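Facilities Help Desk — Ticket 232
Location: Triltbridge office, low shelf unit by the meeting area
Category: Furniture / storage
Priority: Low (disputed by requester)
Status: Closed

Reported problem
The gray wood-grain shelf unit we got from Karkholm in September wobbles. Put a mug in the left compartment, walk past with any conviction, and the mug hums. Also, small things placed in the right compartment go to the back and are not heard from again. Please advise.

First response, 9:05 a.m.
Thanks for writing in. Is the unit on carpet or hard floor, and has anyone moved it since it was put together? Please also list what is normally kept in it. The form says "various," and I was hoping for nouns.

Requester reply, 9:40 a.m.
Hard floor. It was moved about the length of a shoe so that someone could reach an outlet. Mugs, small boxes, spare cables, a stapler that belongs to accounts. The flowers live on top and are artificial, so please don't send the plant people again.

Site visit, notes by Nassoro Wanyama
Emptied the unit and pushed on each corner in turn. The top is fine. The divider between the two compartments is fine. The rock is all at the base, on the right side, and it goes away completely when you lean on it, so anyone who came over to check the wobble was also curing it.
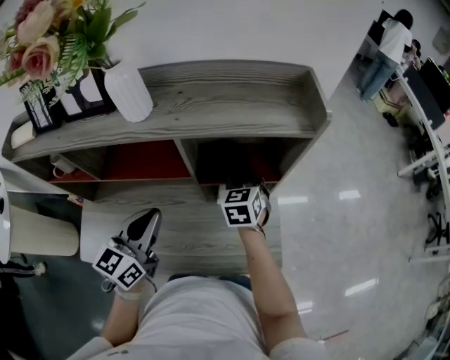
Pulled the unit forward and found a folded Fladine delivery note under the right end, presumably somebody's earlier repair. It had been doing the job until the move, at which point it was holding up one corner by its fold and nothing else. Took it out. Put two felt pads under that end and slid the unit back against the wall. Tightened the 6 screws I could get at. One was already tight and I tightened it anyway, for morale.

On the second complaint: the right compartment is narrower than the left and the back of it is dark, red panel or no red panel. Anything small and low is going to vanish in there if it gets pushed in. Recovered from the rear: the stapler, one Karimi tea tin (no tea), 5 pens, and a charger for a phone that I don't think anyone has made for years. All left at the front desk. Accounts has been told.

Suggested layout, tried on site
Mug in the left compartment, over at the left end, handle out. Small boxes in the right compartment, near the front, where a hand can find them. Vase on top at the end away from the walkway.
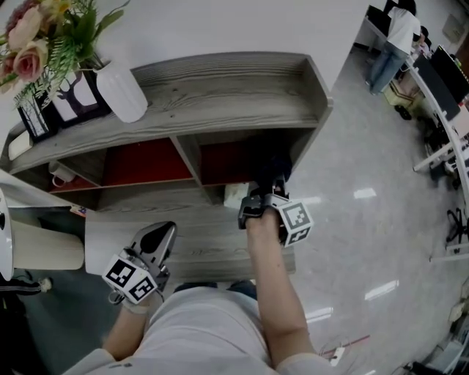

Suggested layout: mug on the left, small white box on the right, vase with pink roses on top.

Follow-up, 2:15 p.m.
Walked past it for nearly 90 seconds, at several speeds. No hum. Was asked by two people if I was lost.

Requester reply, 2:50 p.m.
Confirmed, it's quiet. Can we keep the cables in the left side, behind the mug?

Reply, 3:10 p.m.
You can. I would put them in a box first, or the next ticket will be about cables. If the unit has to move again, lift it from both ends and check the felt pads before you set it down. Spare pads are in the second drawer of the supply cabinet, in an envelope marked "feet."

Resolution: Leveled, screws tightened, contents rearranged. Old delivery note recycled.
Open item: owner of the tea tin.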